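3. Gathering the Demonstrations

Figure 1 belongs to the grocery portion of the collection and was taken from the wrist camera.

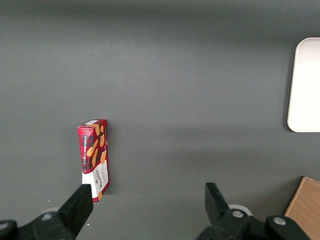
Figure 1. Wrist view from the Brokby set: shortbread box, white tray, cardboard box.

When we began planning the Brokby set, our first wish was simply to have demonstrations that felt like the work a patient person does when putting away groceries, with all the small pauses and second thoughts that come along with it. Earlier sets that we had learned a great deal from (and we remain fond of them!) were mostly gathered with plain blocks and cups, and a policy trained on those tends to treat every object as though it had no front, no back and no best side to hold. We wanted packages from an ordinary kitchen shelf instead, because they are tall or flat or slippery, and because their printing is so busy that a network has to work quite hard to decide where the object ends and the picture on it begins. The shortbread box in Figure 1 is a good case of this, with its red and dark plaid, its drawings of cookies laid out on a slant, and then a white panel at the lower end where the pattern stops altogether. An early version of our segmentation head liked to split packages of this kind into two separate objects, one patterned and one pale, and we came to think of that mistake as a useful test of everything we tried afterward.

3.1 Operators and sessions

Seven operators took part, and all of them worked with the same leader arm, which we call Rusnák after the street where our first lab was. Each operator was given a short practice period and was then left alone to find a comfortable way of moving. We had long and friendly arguments over whether to teach a single "correct" grasp. Tomoyo Kamata, who ran the sessions, felt strongly that we should leave people to their habits, and after looking at the pilot data the rest of us came around to her view. Some operators like to open the fingers wide and come in slowly from one side; others line up the wrist first and only then move down. Both styles are kept in the set, and the operator label is stored with every episode so that readers who would like a more uniform collection can filter for it.

The final set holds 2,307 episodes spread over 17 object groups. An episode starts when the operator presses the pedal and ends when the pedal is pressed again, and we did not trim the quiet stretches at either end. Those stretches look dull when you scroll through them, but we found that a policy trained without them was apt to rush its first move.

3.2 What the wrist camera sees

We placed the camera close enough to the gripper that both fingers stay in view, and this turned out to matter more than we had guessed. In Figure 1 the left finger covers a little of the lower end of the box while the right one stands well clear of it, and it is this lopsided sort of starting view that we hoped to collect plenty of. A learner that has only met objects neatly centered between the fingers has very little idea what to do when one is off to the side. Nearby items such as the tray were also left in view during collection, and we did not mask them out before training.

3.3 Labels and checking

Every episode was watched from start to finish by two people using Bevau, our in-house viewer, and marked as a success, a failure or unclear. Sille Vídalín wrote the marking guide, which went through 3 versions as odd cases kept arriving. Where the two markings differed, the episode was set aside and watched again by both people together, and if they still could not agree it was left as unclear. Failures are included in the release under their own tag, and the training runs in Section 4 leave them out unless we say otherwise.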